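Section 4. Placing and Pairing the Rilura Bedroom Air Monitor

4.1 Before you start
Charge the monitor until the status light stays green. The battery holds 1,520 mAh. Do not charge it under bedding.

4.2 Choosing a position
1. Pick a flat surface at sleeping height, such as a nightstand.
2. Leave 20 inches between the monitor and any heater or humidifier.
3. Turn the intake slots toward the room.

CAUTION: Do not drape fabric over the slots. Readings will drift high.
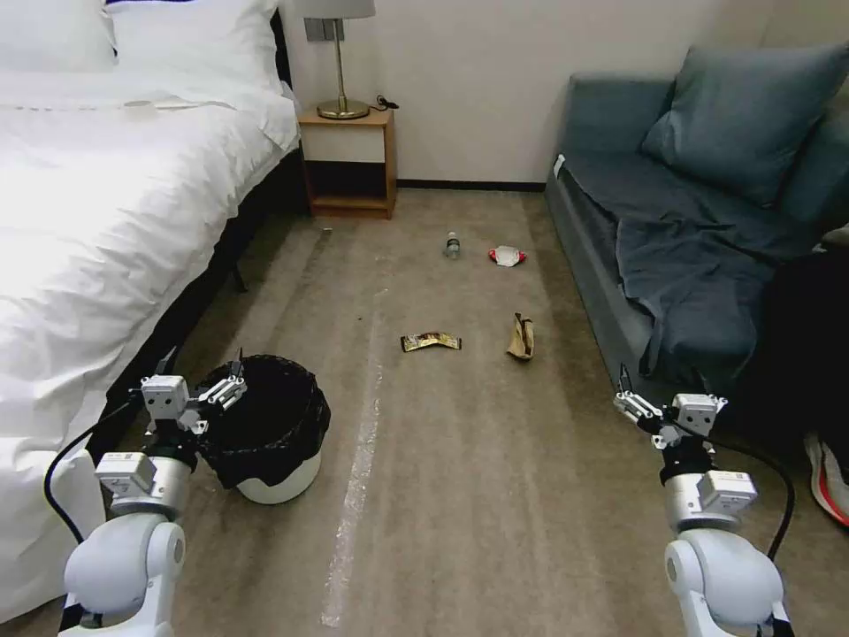

Walter Grajales: Does the 20-inch gap apply to a window too? Mine read low all January until I moved it.
Reply from Plisness Support: Yes. Use the same gap for windows and outside doors.

4.3 Pairing
1. Hold the side button until the light blinks blue.
2. Open the Erkusley app and select Add Monitor.
3. Enter the code printed under the base.
4. Wait for two short beeps.

Note: If pairing fails, restart the app and repeat from step 1. The monitor stores 2,572 readings while offline and uploads them once paired.

4.4 First calibration
1. Air out the room for ten minutes, then close the windows.
2. Select Calibrate. Leave the room until the app shows Done.
3. Check the baseline. A value above 490 means the room was not fully aired. Repeat step 1.

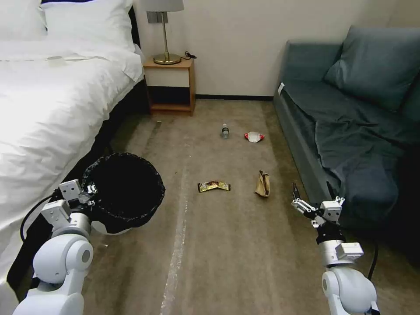
Chávez
Revised March 1, 2023

4.5 Night mode
Night mode turns off the display and beeps. Set start and end times under Schedule. Alarms for low battery stay on.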